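Last touched up in October. Mostly questions people have sent in about folding, making beds and whether any of the advice you get about laundry is worth following. I'm Shanti Chaturvedi. I ran the linen room of a 10-room guest house for years and I am hard to sell things to.

## Do I really have to fold everything?

No. Underwear, gym gear and anything you sleep in can go in a drawer in whatever shape it lands. I've read the claim that an orderly sock drawer improves your mood for the whole day. Mine has been a heap since I left home and my mood depends on other things.

Fold what creases badly, what you wear in front of other people and what won't fit in the cupboard otherwise. For most households that's shirts, decent T-shirts, towels and sheets.

## Is the bed a good place to fold?

Better than the couch, worse than a proper table at hip height. Most of us don't have a spare table at hip height, so the bed it is.

Make it first. I was doubtful about this one for a long time because it sounds like something your mother says to get two jobs out of you, but clothes folded on a rumpled doona pick up the lumps underneath and you end up smoothing everything twice. Pull the cover up tight, then tip the basket out at the foot end and work towards the pillows.

## What about folding boards?

I was given a Pridutora, which is a hinged plastic board you lay the shirt on and flip. It does give you identical shirts. It also has to be stored somewhere, and it's wider than the shelf I'd be stacking the shirts on. I used it for two loads and went back to my hands.

If you run a shop, buy one. If you have trouble with your wrists it may be worth a go, though try a friend's before you pay for it.

## Where do I start with a crumpled heap?

With a pinch. People go in with both arms and start flattening, and they press the creases in as they go.

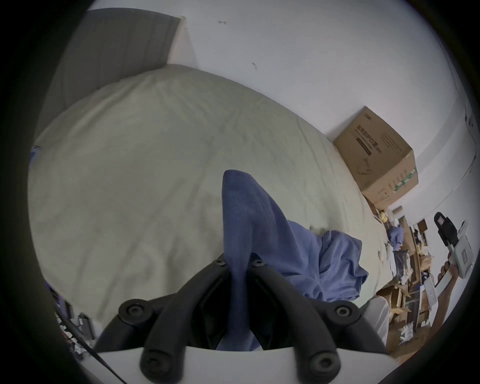
Lifting a piece by one point lets the weight of the cloth do part of the work, and it's the only bit of so-called technique I'd bother teaching a child. Find a shoulder seam or a corner, pinch it, raise it clear of the cover and give it a shake before you lay it down. A soft blue cloth drawn up into a peak, with the rest still lying in folds off to one side, has only been half lifted, so keep going until the whole thing is off the bed. Then lower it bottom edge first and let the top follow. You'll still need to run your palm over it once. Anyone who says their method needs no smoothing is folding tea towels.

## Halves or thirds for towels?

Measure the shelf. That's the entire answer, and I've watched adults argue over it for an afternoon. Deep shelf, fold in thirds lengthwise and then in half. Shallow shelf, halves and halves again. The fluffy folded edge faces out if you care how it looks.

## Should T-shirts be stored standing up?

Torquil Pringle, who wrote in on a Tuesday and again the next morning, is certain that filing shirts upright changed his life. I tried it for a winter.

It works in a drawer that is full. Once you've taken out four or five shirts the rest slump over and you've got a flat pile again, only a messy one. You can buy dividers to stop the slump, and I notice the people keenest on upright filing often sell dividers. A shoebox does the same job.

Stacking is fine if the pile is no higher than your hand is long. Beyond that you'll topple it getting to the grey one at the bottom.

## Do linen sprays take out creases?

I've used Staria, the lavender one, and I've used tap water in a spray bottle. Mist the shirt, tug it sideways and hang it for a quarter of an hour. I couldn't tell the two shirts apart except by smell, and the smell had gone by lunch.

Neither will shift a crease that's been slept on or sat in the basket all week. Get the iron out or wear a jumper over it.

## How do you fold a fitted sheet?

Tuck the corners into each other, lay it down, square off the sides as best you can and fold it into a rectangle. It will be a fat, slightly wonky rectangle. I folded 177 of them in one bad month at the guest house and the last was only a little neater than the first.

Put it inside its own pillowcase with the flat sheet and close the cupboard door.

## Are pale bedcovers a mistake?

Depends who sleeps there. Soft greens and beiges are kinder than white, and they hide fluff better than navy does. They don't hide tea. If you eat breakfast in bed, buy something with a pattern and save yourself the soaking.

One practical point in favour of a plain cover: you can see what you've dropped on it. A dark sock on a dark doona can stay lost until the weekend.

## Does an upholstered bedhead need special cleaning?

It needs a vacuum with the soft brush, along the top and down any seams. There are kits. I was quoted 485 dollars for a "deep fabric treatment" of a queen bedhead and asked the man what was in it. He said it was a proprietary process. I bought a new brush.

For a greasy patch where heads rest, check the care tag first, then dab with a barely damp cloth and test somewhere low down and out of sight.

## And small marks on a white bedroom wall?

Try a soft damp cloth before anything else. Those melamine sponges do lift scuffs, but they're a fine abrasive and on flat paint they can leave a shiny spot that bothers you more than the scuff did. I leave the tiny ones alone.

## How long should a basket of folding take?

As long as one radio program. If it's taking longer, you're folding things that could be hung or shoved in a drawer. I don't believe the people who claim five minutes, unless they've left the socks for someone else.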